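# Left finger drifting shut on a hand-held pair, pads or pivots?

**korine_bench** wrote:

Hello all, long-time reader, first proper post in this section. I look after a pair of hand-held grippers for a small outfit (there are only 3 of us and I drew the short straw on maintenance) and I've got a fault on one of them that's driving me up the wall.

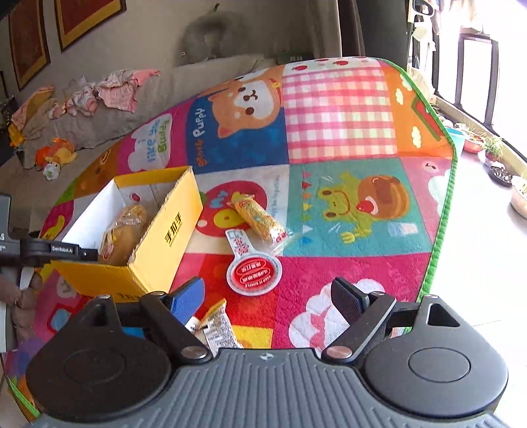 So the trouble is with the left finger. Squeeze, release, and the right one comes back out to its stop every time, lovely. The left one comes back most of the way and then sort of sulks. Leave it a few seconds and it creeps a bit further in. On big light stuff, a packet of bread or whatever, you'd never notice. On anything narrow it means one finger touches first and shoves the thing sideways before the other one gets there.

What I've done so far:

- wiped both pads with a damp cloth and let them dry
- nipped up the pivot screws, a quarter turn at most
- swapped the left pad for a blue rubber one because the black one was going shiny (right side is still the black one)
- blew the crumbs out of the ribbed part of the body with a hand bulb

The blue pad was a definite improvement for grip but did nothing at all for the creeping. If anything it's worse?? Log says 343 squeezes since the pad change, so it isn't as if it's had a hard life.

Anyone had this? I'd rather not strip it if it's something daft.

---

**macaraeg_L** wrote:

Hiya. Two things jump out at me.

First, you've got different pads left and right. I know everybody does it when one wears out before the other, I've done it myself, but are they the same thickness? If the blue one is even slightly fatter your fingers won't meet on the centre line any more, and that would give you exactly the "one touches first" business, creeping or no creeping.

Second, you nipped up the pivot screws. Undo that! Back them off to where they were and see if the sulking stops. A pivot that's too tight feels fine when you squeeze, your hand is strong enough not to care, and then the return spring hasn't got the puff to bring it home.

Lovely M.

---

**illeck_ron** wrote:

I'll disagree with Lovely a bit on the screws. A quarter turn on a decent pivot shouldn't bind it, and if it does then the washer underneath was already finished. Backing the screw off just hides a worn washer and gives you a wobbly finger in a month's time, and then you're in here again asking why your readings jump about.

My money's on muck. Hand bulb won't shift sugar. Anything that's been near sweets, buns, sticky wrappers, kids' toys, gets a film on it, and it goes down the side of the pivot and sets like varnish. Take the finger off, clean the pin with alcohol on a cotton bud, dry it, one tiny smear of dry lube and back on. Fifteen minutes with a cup of tea.

---

**macaraeg_L** wrote:

Ron, he said it got *worse* after he'd been at it, and tightening the screws is one of the things he did. I'm not saying there's no muck in there, I'm saying do the easy reversible thing first. You always want to take everything to bits.

---

**illeck_ron** wrote:

Guilty. But I've only ever regretted NOT taking things to bits.

Also korine, when you say creeps further in, do you mean you can see it move or do you mean the number changes? Two very different faults.

---

**korine_bench** wrote:

Ooh, good question. Went and looked. I put a steel rule across the fingertips and watched it, and it does physically move. Only a hair, but it's moving, and the number follows it down. So I think the encoder's off the hook.

Pads: Lovely, you were right to ask. Blue one is thicker. Not by loads, but you can feel the step with a fingernail when they're side by side on the bench. I hadn't even thought to check, I just saw it had the same holes and stuck it on (yes, yes).

Going to back the screws off tonight and report back.

---

**cukham_shed** wrote:

Can I stick my oar in about pads while we're here? We go through them like biscuits. My rule is pads get changed as a pair, at 1,000 squeezes or when they go shiny, whichever comes first, and the old pair goes in a bag with the count written on it. Doesn't matter if one still looks good. And always re-zero afterwards, fingers shut on nothing, then fully open, then shut again.

Did you re-zero after the blue one went on?

---

**korine_bench** wrote:

...no. I did not re-zero.

---

**cukham_shed** wrote:

There's your log being out, then. Won't cure the creep but it'll make the numbers mean something again.

---

**macaraeg_L** wrote:

1,000 seems very early to me! We leave ours a lot longer than that and just clean them properly. Depends what you're picking up I suppose, thin plastic wrap is kind to rubber, cardboard edges chew it to bits.

---

**cukham_shed** wrote:

We do mostly cardboard, so that'll be it.

---

**korine_bench** wrote:

Right, update, and I'm afraid you both get to be smug.

Backed the left pivot screw off to where it was. Better straight away, it came out to the stop perhaps two times in three, where before it was hardly ever. But still the odd sulk. So I gave in and did it Ron's way and had the finger off. The pin had a brown ring round it, properly tacky, and it took three cotton buds before one came away clean. Washer underneath has a groove worn in one side as well. I've flipped it over for now and ordered a little bag of them, 11 to the bag for some reason.

Put it back together with a dab of dry lube, put a black pad back on the left so they match, re-zeroed the way cukham said. I've just sat here squeezing and letting go like an idiot while the telly was on and it hasn't stuck once. Steel rule says it isn't moving either.

Did the other gripper while I was at it and its pins were nearly as bad, it just hadn't started complaining yet.

---

**illeck_ron** wrote:

Flipped washer will do you for a bit, but don't forget it's in there. Put a bit of tape on the handle with a note, otherwise you'll find the bag of new ones in a drawer next August and wonder what they were for.

And tighten with the fingers half open, not shut. Shut, you've got spring load on one side of the pin and it fools you into thinking it's snug.

---

**macaraeg_L** wrote:

Oh that's a good tip, I've been doing them shut for ages. Half open it is.

(Still say it was the screw.)

---

**illeck_ron** wrote:

It was the muck. The screw was just helping it along.

---

**korine_bench** wrote:

Tape's on. If I get hold of a second blue pad I'll try them as a matched pair, as the grip really was nicer. Does anyone know if they come in the thinner size? The one I had came loose in a box of bits with no part number on it.

---

**cukham_shed** wrote:

I've got a couple of thin blue ones somewhere. Send me a message with your address and I'll pop them in an envelope, you can have them for the price of the stamp.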